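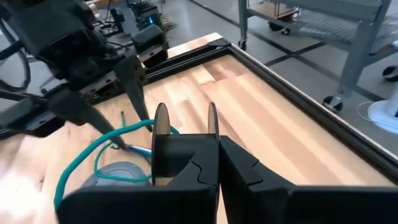 Fig. 2. Teal-green cable in loose loops on the butcher-block top, before coiling.

Section 2: Laying Out and Coiling the Cable

OK, so your Skevisov bench is together, the top is down and the rim is on (if it isn't, go back to Section 1, I'll wait). Now we get to the cable, which is my favorite part of the whole guide and the part I get the most emails about! I used to yank mine straight out of the bag, wrap it around my elbow and wonder why it came out like a corkscrew. Please don't do that.

You'll need the cable, one Bundel strap, a dry cotton cloth and 15 minutes or so the first time. After that it goes a lot faster.

1. Clear the tabletop and wipe it down with the dry cloth. Go with the strips, then run a finger along the inside of the rim, where the crumbs and sawdust love to hide.

2. Set the cable down a little left of the middle and let it go. Really, just let it flop. It'll fall into big lazy curves, kind of like the ones in Fig. 2, and that's what we want.

3. Find both plugs and pull them out to the side where you can see them. If one end has slipped through a loop, feed it back out the way it went in. Don't pull to tighten anything yet!

4. Leave it alone while you go do something else. A cable that's been in a box all winter needs a bit of time at room temperature to relax. I go make coffee.

5. Pick up one end in your left hand and make the first loop with your right, a bit bigger than a dinner plate. Let the cable roll between your thumb and finger as you bring it around.

6. Make the second loop the other way, with the cable tucked under instead of over. This feels so wrong the first few times. Keep alternating, over and under, until you run out of cable.

7. Lay the coil flat on the wood and press it gently. If it stays put, you got it. If it pops up into a figure eight, you did two overs in a row somewhere (I still do this), so open up the last few loops and try again.

8. Put the Bundel strap around the coil opposite the plugs. Snug is good, and you should be able to slide a finger under it.

NOTE: Lefties, just swap hands in step 5. Everything else stays the same.

NOTE: I've coiled and uncoiled the same cable more than 200 times this way and it still lies flat. The one I used to wrap around my elbow went in the trash by June.

CAUTION: Unplug both ends before you start. I know you know, but I have to say it.

CAUTION: Don't drape the cable over the rim and lean on it. The edge will leave a dent in the jacket, and the dent stays there. Same goes for clamping anything on top of a loop.

CAUTION: If you've just oiled the top with Bianchini finish or anything like it, wait until the wood is completely dry to the touch before the cable goes back down. Oil gets on the jacket, the jacket gets sticky, and then you're picking lint off it forever.

If the cable won't relax

Sometimes one just comes out of the bag stubborn. Straighten it along the length of the bench, put a couple of folded towels over it and leave it overnight, then start again at step 2. If there's a sharp kink you can feel with your thumbnail, or any spot where the jacket has split, don't bother coiling it. Replace it, and check the parts list at the back for the right length.

Next up is Section 3, hanging the coil on its hook.

© Hukorov Bench Guides | Revised 20 December 2025 | Contact us | Back to top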